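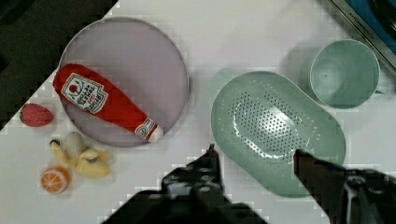 Rote Ketchupflasche aus Plüsch auf rundem Teller

Sammlung Trisov, Uniformen und Kopfbedeckungen
Prüfliste Depot und Vitrinen, November
Geprüft von: Orsolya Gál
Beginn 8.30 Uhr

1. Raumklima
Relative Feuchte im Depot: 40 %. In Ordnung.
Feuchte in Vitrine 2: nicht abgelesen, Batterie im Messgerät leer. Nachtragen.
Außenwand hinter Regal C trocken, keine Flecken am Putz.

2. Schädlinge
Klebefallen an Tür und Fenster kontrolliert. Keine Motten, ein Silberfisch an der Tür. Fallen getauscht.
Feldmützen aus Wolle: Futter und Schweißband einzeln angesehen, keine frischen Fraßstellen. Die alten Löcher am Schirmansatz der grauen Mütze sind im Karteiblatt schon vermerkt.
Tschako Nr. 909: Krümel unter dem Lederfutter. Vermutlich zerfallender Klebstoff, trotzdem in Quarantäne gegeben. Bitte die Kiste bis zur nächsten Prüfung 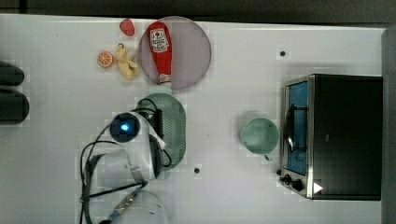
geschlossen lassen und den Zettel nicht abnehmen.

3. Lagerung
Waffenröcke auf gepolsterten Bügeln: in Ordnung. Bei zwei Röcken ist das Polster verrutscht, neu vernäht.
Mützen auf Stützformen: in Ordnung bis auf die Schirmmütze im unteren Fach. Sie lag auf der Seite, der Deckel ist leicht eingedrückt. Mit Seidenpapier ausgestopft, nicht gedämpft.
Kartons der Firma Bestik: Deckel schließen dicht. Die alten braunen Kartons im Gang sind immer noch nicht ersetzt. Mangel besteht seit der letzten Prüfung.

4. Metall und Leder
Kokarden und Knöpfe: Grünspan an den Messingknöpfen des Rocks aus dem Ankauf Qaisi. Nicht poliert. Zwischen Knopf und Stoff 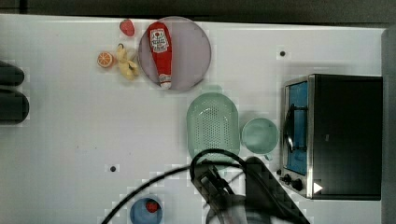

liegt jetzt säurefreies Papier.
Koppel und Kinnriemen: zwei Riemen brüchig, dürfen nicht mehr geschlossen werden. Kein Lederfett auftragen.

5. Licht und Elektrik
Vitrinenlicht 40 Lux, in Ordnung.
Rollo am Nordfenster klemmt auf halber Höhe. Mangel.
Verlängerungskabel unter dem Packtisch entfernt, Stolpergefahr.

6. Brandschutz und Wege
Feuerlöscher: Plombe unversehrt, Prüfplakette gültig.
Fluchtweg war durch die Leihkisten für Trirnthorpe verstellt, um 11 Uhr geräumt.

Offene Punkte: Messgerät, braune Kartons, Rollo, Tschako 909.
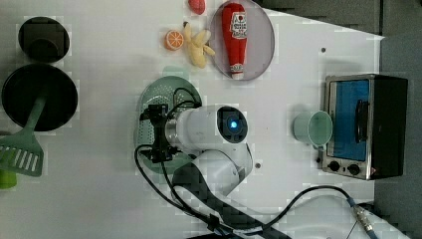

Roboterarm mit schwarzem Greifer, hellgrünes Sieb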